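Learning to Drive at Ankle Height

Nov 8, 2024

At Brarnton College, the second-year robotics practicum no longer ends in a laboratory. Since May, student teams have been required to send a small wheeled vehicle along the campus paths without a remote control, using only what its camera records on the way.

The course is taught jointly by the departments of engineering and computing, with equipment support from the Pelletier Fund. Enrollment stands at 57, divided into teams that each receive the same chassis, the same battery and a parts budget of $480. Software is left to the students. Most teams begin with the open code published by the Jerkell Laboratory and then rewrite a good deal of it.

Outdoor work has changed what the students study. Shade from a row of trees can be mistaken for an obstacle, and a lawn without a curb offers no clean line to follow. Teams must label 50 stretches of their own footage by hand before any training begins.

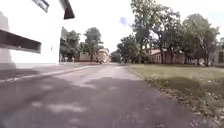
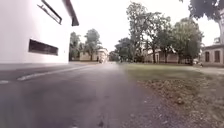 Pavement beside a white building, with open lawn to the right.

Grading rests on the written log as much as on the run itself. A team that stops short but can explain the fault may still earn full marks. In the spring, 6 teams will travel to the Birbridge Open, where the route is disclosed only on the morning of the event.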